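Curno Community > Perception > Calibration and sync

Wrist camera and fixed camera disagree during fast moves

Esther Langat
posted 21 April 2024

Setup: one arm, parallel gripper, color camera at the wrist, second camera fixed at the side of the table. Both run at 30 fps and are logged through Curno with the default recorder. Joint states are logged on a separate topic.

When the arm moves slowly, everything lines up. During a fast sweep, the wrist frames smear badly. The fingers stay readable because they travel with the camera, but everything behind them turns into bands. The detector then either loses a small target or puts its centroid well off.

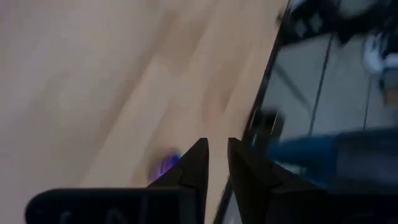
I measured the offset between wrist frames and joint states by cross-correlating image motion with joint velocity, and I get 145 ms. The fixed camera shows a much smaller offset by the same method. So I think I have two separate problems, blur and latency, and I don't know which one to fix first.

Auto exposure is on for both cameras. Recorder timestamps are arrival time on the host, as far as I can tell from the config. The planner takes the wrist detection, transforms it with the latest joint state, and sends a new goal.

The fixed view is what I use as the reference for checking. The tabletop is glossy and picks up the ceiling lights, and there is a bright window at one side, so I have been reluctant to touch exposure on either camera.
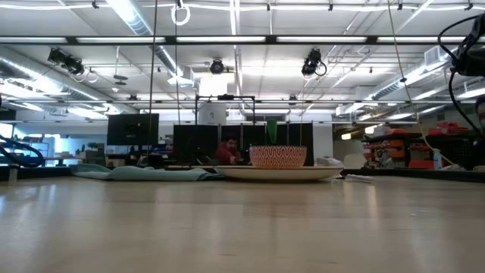
3 replies

Iason Gkikas

Fix latency first. Blur makes a detection noisy. Pairing it with the wrong joint state makes it wrong by an amount that grows with arm speed, and no detector threshold will remove that.

1. Switch the recorder from arrival time to device time. In the camera section of the Curno config, set stamp_source to device. If your driver does not expose a hardware clock, subtract a fixed offset and measure it again after every driver update.

2. Stop using the latest joint state in the transform. Keep a short buffer and interpolate to the image timestamp. The lookup should fail loudly if the stamp is outside the buffer.

3. Stamp at mid-exposure. Most drivers give you start or end of exposure. With a long auto exposure the difference is visible in the residuals.

4. Repeat the cross-correlation with sweeps in both directions. If the estimate changes sign or size with direction, you are looking at a calibration error in the hand-eye transform, and you should redo that before going further.

After step 2, reproject a static point on the table through both cameras during a sweep. Whatever error remains is mostly blur and calibration.

Snežana Radulović

Just turn off auto exposure. Same thing happened to us and manual fixed it.

Wycliffe Mwaipopo

Agree with Iason on the order. Adding to the exposure part, as the reply above leaves out the cost.

Set the wrist camera to a manual exposure of 2,000 microseconds and raise gain until the detector is usable at rest. You will get grain. Retrain or fine-tune on frames taken at that gain, otherwise the score drops and you will blame the sync. Leave the fixed camera alone. It does not move with the arm, and its exposure only has to cope with the window and the reflections.

If the image is still too dark, gate instead. Compute the variance of the Laplacian on each wrist frame, with the gripper region masked out. The mask matters here: the fingers have hard edges in every frame, so an unmasked score stays high even when the background is useless. When the score is below threshold, skip the detection and let the planner hold its last goal. Cap the hold at 2 skipped frames, then slow the arm.

Esther Langat

Device time plus the interpolated lookup brought the wrist offset down to about the same as the fixed camera. Direction test came out symmetric, so I am leaving the hand-eye transform as it is. Blur gate is next. I had been scoring the full image, fingers included.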